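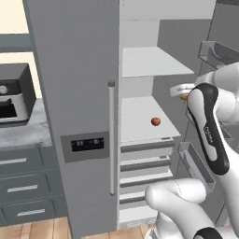 Judit Juhász had been reviewing kitchen things for the Kumville newsletter for nine years, and in all that time nobody had sent her anything bigger than a bread maker, so when the letter came from Prostach asking whether she would care to try their Home Hand service for a month, she read it standing up in the hall with her coat still on, and then she read it again to the cat.

The idea (and she did think it was a lovely idea, whatever she said later about the price) was that before they bolted anything to anybody's floor, they built your kitchen on a computer and let the arm practise in it. You sat at home with a pot of tea and watched it put your shopping away. If you liked how it went about things, they came round with the real one. If you didn't, you told them what was wrong and it practised some more.

"So it's a pretend kitchen," said her neighbour, Jenő Katona, who had come over to return a colander and showed no sign of leaving.

"It's a rehearsal kitchen," said Judit, who had got the word from the leaflet.

"Does it look like yours?"

It looked a good deal tidier than hers, to tell the truth. Nokuthula Swanepoel, the young woman from Prostach who was looking after her trial, had explained over the telephone that everyone began in the same one, with its grey fridge and its marble worktop, and that Judit's own kitchen would be drawn up afterwards from her measurements. Judit hadn't taken any measurements yet. She had got as far as finding the tape.

They drew two chairs up to the laptop and Judit put out the poppy seed biscuits. Nokuthula was on the speaker, sounding as though she were sitting in a stairwell, and she said good afternoon to both of them very nicely and asked what they would like to see.

"Something ordinary," said Judit. "I don't want it juggling. I want it to do the sort of thing I do when I'm thinking about something else."

"Could it get something small down on to a tray?" said Jenő. "My hands are no good with small things now. That's what I'd want it for, if it were me. Which it isn't."

Nokuthula said that it certainly could, and there was a bit of clicking. Judit noticed that Jenő had stopped chewing. The white arm came up over the worktop with something small and orange at the tip of its gripper, and there was the grey tray waiting next to the toaster oven, and all at once the two of them were leaning forward as if it were the last minute of a football match.

"Gently," said Jenő, to the laptop. "Gently, now, gently."
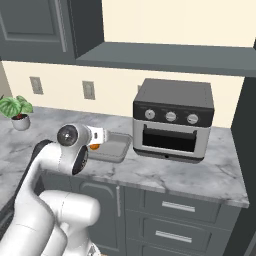 ## What Jenő wanted to know

He wanted to know a great many things, and Nokuthula, bless her, answered every one. Would it mind the cat? (There was a setting for cats.) Could it be stopped in a hurry? It could, by a button or by shouting. What did it cost? She told him, and he took another biscuit and was quiet for a little while.

"Who decides where things go?" he asked, when he had recovered.

"You do," said Nokuthula. "We send somebody to sit with you. Barnabás Veres does your part of town. He'll spend a whole morning on one cupboard if that's what it takes."

Judit wrote that down, as she thought her readers would like it. She had a page of the old Birkley notebook ruled in half, with the good points on the left and the grumbles on the right, and so far the grumbles were the price, the length of the leaflet, and the fact that you had to have the laptop plugged in or it went dim. On the left she had written *careful* and underlined it.

"My wife kept the apples on top of the drawers," said Jenő. "I never knew why. There was a bowl for them. I've gone on doing it, though, and when my daughter comes she moves them, and then I can't find them, and I move them back." He turned his cup round on its saucer. "Could you tell it that? That the apples go on top?"

There was a pause on the line, and Judit was afraid the stairwell had swallowed her.

"We can try it now, if you like," said Nokuthula. "I'd have to switch you to the view from above the gripper. It's a bit odd at first, like looking over somebody's wrist."

"I don't mind odd," said Jenő. 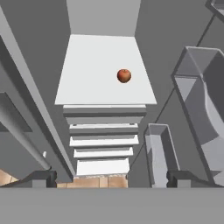
He looked at that apple for so long that the tea went cold, and Judit, who had meant to ask about the guarantee, found that she could ask about it another day.

"It's a bit far to the right," he said at last.

"I can move it," said Nokuthula.

"No, no. Leave it where it is, she was never fussy about that."

Judit walked him home afterwards, all the way across the landing, and when she came back she saw that he had forgotten the colander again, or rather that he had taken it away with him. She sat down to the notebook. She crossed out the grumble about the leaflet and left the one about the price. Then she went to find the tape measure, and got down on her knees beside the fridge, and the cat came and sat on the end of it.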